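Bins for Mixed Toys and Small Household Items: Frequently Asked Questions

Which items can share one open bin?

Small, dry, unbreakable items can go together: plastic and rubber toys, folded cloths, play food, empty containers with the lid on. Keep glass, batteries outside their compartment, and anything with an exposed blade or pin in a closed box. Liquids are stored upright elsewhere, even when sealed.

What size of bin should I choose?

Choose by reach, then by volume. An adult should be able to touch every corner of the floor without leaning on the rim. The Mikdale 60 holds 60 liters and suits most shelves and tabletops. The Joria is the same depth with a smaller floor and fits a cupboard shelf. If items regularly stand above the rim, add a second bin. A deeper one only hides what is at the bottom.

Why a rectangular bin and not a round one?

Rectangular bins sit flush against a wall and against each other. The drawback is the corners, where small items settle and are missed when the bin is emptied. Check the back corners by hand.

How full should it be?

For items in daily use, one layer. A person looking down into the bin should be able to see each item, or at least part of it. Two layers are acceptable for items used once a week or less. Beyond that, sorting time goes up quickly and cloth ends up wrapped around everything under it.

Does the color of the bin matter?

Gray and blue-gray are the easiest to work with. Pink, yellow and orange items stand out against them, and scuffs are less obvious than on white. Dark gray or black items are harder to find and should go in a light-colored bin.
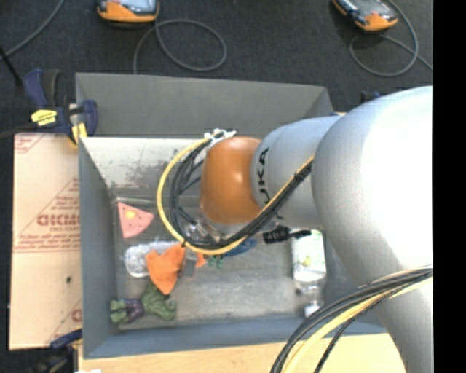
Glare is a separate problem. Under a strong overhead light the inside walls of any smooth bin look paler than they are, and clear or white items placed against them are easily overlooked. Move the light to one side or use a frosted bulb.

Where should cloth go?

Fold it and lay it flat on the floor of the bin, away from the hard items. Loose cloth catches on hooks, wheels and zipper pulls. If the bin is mostly cloth, treat it as a linen bin and move the toys out.

How do I clean the floor and walls?

1. Empty the bin completely.
2. Wipe with warm water and a little dish soap.
3. Rinse, and dry with a towel. Do not return items to a damp bin.

Reddish or dark smudges on the walls are often color rubbed off rubber and painted toys. A damp melamine sponge removes most of them. Test it first on the underside, as it dulls glossy surfaces. Scratches and streaks on the floor are wear and will not wash out. They do not affect use unless the surface has begun to flake.

When should a bin be replaced?

Replace it when there is a crack at the rim, when the floor bows under normal load, or when the surface sheds particles. Fading alone is no reason to discard it.

Can bins be stacked?

Empty Mikdale bins nest up to 19 high. Filled open bins are not to be stacked at all; the upper one rests on the contents of the lower. Use the Rezaei rack, which carries 2 filled bins per shelf.

Do you sell lids or dividers?

Lids are available for the Joria only, part no. 942. Dividers were withdrawn in October 2021. Customers who already have them can continue to use them, but they do not fit the current floor shape. A new divider is planned for November.

Who answers questions not covered on this page?

Write to Chak-lun Hung at the Stomcombe product desk. Include the name molded into the base of the bin and its inside length and width.

Contact | Delivery and returns | © Stomcombe Storage | Back to top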